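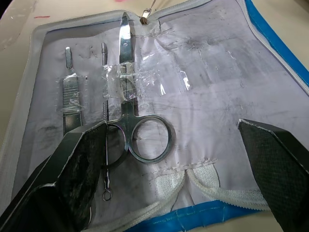
Practice kits are never put away properly, one reader wrote to us in February, and the first 10 minutes of any class are lost to sorting. We took the complaint to the instrument instructor at Kellport, where students learn to lay out, pass and return basic surgical instruments before they go near a real set.

She agreed with most of it. Kellport has 300 zippered cases in circulation, bought in two lots, and they come back in every possible state. "The case is a storage item," she said. "People treat it as a work surface. They open it flat, pick from it, and drop things back wherever there's lining showing."

The course separates the jobs. The case stores and carries. A blue-bordered pad is the work surface. A stainless steel tray receives whatever has been used or is waiting to be used. Cotton and gauze are kept off to the side until called for.

Inside the case, she accepts clear tape across the shanks for transport. She does not accept tape over a pointed tip, because the student then has to pull near the point to free it. Tape on a scalpel handle should go over the grip. Residue is cleaned off the steel the same day. Lining gets marked over time and she does not replace a case for that alone. A failed zipper is a different matter and the case is withdrawn. 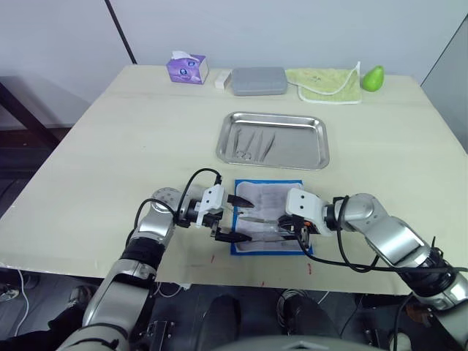
Why teach the pass at all, a colleague from the Markell course had asked her, when a student can pick up from the tray directly. Her answer was that picking up tells her very little. A pass shows whether the student has hold of the tool in the right place and whether the receiving side is ready.

"I want the tool controlled by one side until the other side has it," she said. "There should be a short overlap. If there's no overlap, it's a drop that happened to be caught."

She teaches the pass low, over the pad, and level. Fine instruments such as forceps are used first. Scissors come later, closed, with the rings offered to the receiver. Students repeat each pass 6 times before changing instruments, and a pass that has to be corrected halfway is set down and started again from the pad.
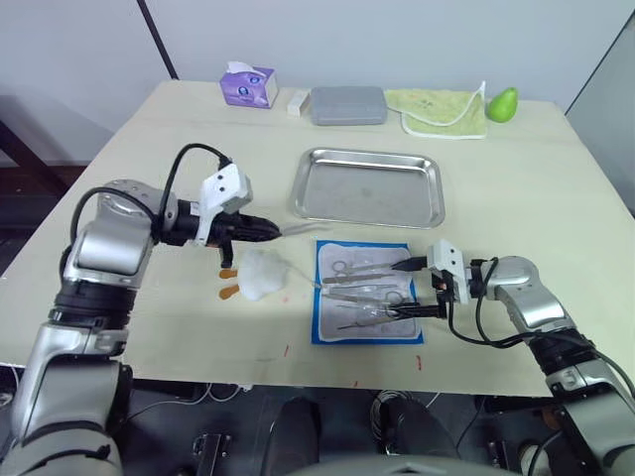
Laying out the pad

The pad goes directly in front of the tray with its long sides squared to the table. Instruments are laid on it in parallel rows. Kellport permits diagonal rows, which the Stevens handout used in the first year does not. The instructor's view is that the angle matters less than whether it is the same for every piece.

"If they're parallel, a gap is obvious," she said. "If they're scattered, you have to name every piece to find out what's missing."

Ring handles should not sit on top of one another. Two pairs of scissors are better kept apart, one high on the pad and one low, so that a student reaching for one does not hook the other. Cotton stays outside the border. Loose fibers catch in box joints and serrations, and getting them out takes longer than the layout did.

The back of the table is reserved for things that are not part of the exercise. Tissues and a folded towel can stay there. She has stopped asking students to clear that row, provided nothing from it moves forward of the tray.

Gauze and the tray

For the second exercise the instruments move to the tray and the pad is given over to gauze. The order is fixed. Instruments go into the tray first, side by side and at one angle, and gauze is put down only after that. 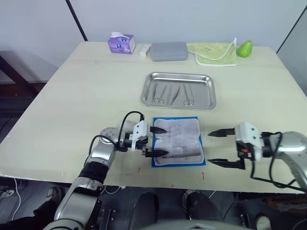 Gauze is kept folded for this stage. A flat, layered piece stays put when a slim tool is laid across it or lifted away, and students can see whether they have dragged the top layer. A few wrinkles are acceptable. If the lower layers have shifted, the piece is refolded.

We asked about the return to the case, the part the reader had complained about. Her procedure is to wipe each instrument, check the tips, close anything that closes, and place the longest piece first. The rest are set beside it in line. Kumimia, which supplies Kellport's replacement cases, also sells a version with elastic loops. She has 2 on trial and has not decided. The loops hold handles well, she said, but thin probes slide out of them when the case is stood on end.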